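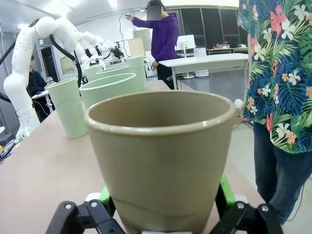
Our course asks every project group to visit a working robotics lab and write up what it teaches us about our own design. Ours is a sorting arm for the recycling station in the dining hall, so Yesenia Rivadeneyra and I picked the open day at the Salazar building, which the university opens to visitors every June and then spends the rest of the year cleaning up after. I had expected glass barriers and a man with a laser pointer. What we got was a long table of cups, one beige and the rest a pale mint green, and a person in a purple hoodie and a headset waving a handheld controller with the concentration of someone landing a plane. The beige cup stood upright between the two black fingers of a gripper. It was the most closely supervised drinking vessel I have ever met.

The demonstration was called Ullik, after nothing anyone could explain. The idea is teleoperation: a human moves, the arm follows, and the movements are recorded so that a program can later try to copy them. Our guide, Esmaeil Nazari, told us the group had 2,085 recordings on file at the time of our visit and had thrown out plenty more. When I asked what gets a recording thrown out, he said "sneezing." I wrote that down, and I still can't tell if he was joking.

What we wanted to find out

We went in with 2 questions from our proposal. First, can a simple two-finger gripper handle cups of different widths without changing parts? Second, how long does it take a beginner to get any good at driving one?

On the first, the answer was a qualified yes. Esmaeil said that tapered cups are easier than they look if you close the fingers low, and harder than they look if you close them near the rim, where a thin wall can give. Our prototype closes near the rim. We had been rather proud of that.

On the second, visitors were allowed a turn on a practice arm, so we collected our own data. Yesenia moved a cup from one mark to another on her second try. I took 5 tries, and on the fourth I placed the cup very neatly on its side. She has asked that this appear in the report.

What surprised us

Depth is the hard part. Left and right come quickly, but I kept closing the fingers on air just in front of the cup, fully convinced I had it. Esmaeil said most new operators do the same and get over it in an afternoon – he was kind enough not to say which ones don't.

The other surprise was how much of the day was about cables. Our budget has a line for motors, a line for the controller board, and nothing at all for keeping wires out of the way of a moving joint. The Graltton kit we bought comes with one bag of zip ties. We now think of the bag as a warning.

Changes to our design

We are moving the contact point down to the lower third of the cup and adding softer pads. The Rendale pads on our list cost more than we planned, so we will try cut-up rubber shelf liner first and report the results with a straight face. We have also dropped the plan to train on 2,000 examples by the end of the term. At the speed I managed, that would take us well past graduation. A smaller set, recorded by Yesenia, is the new plan.

The full tables from our practice turns are in Appendix B. Appendix A is the revised budget, which now includes cable clips.

Revised and resubmitted 12/29/20.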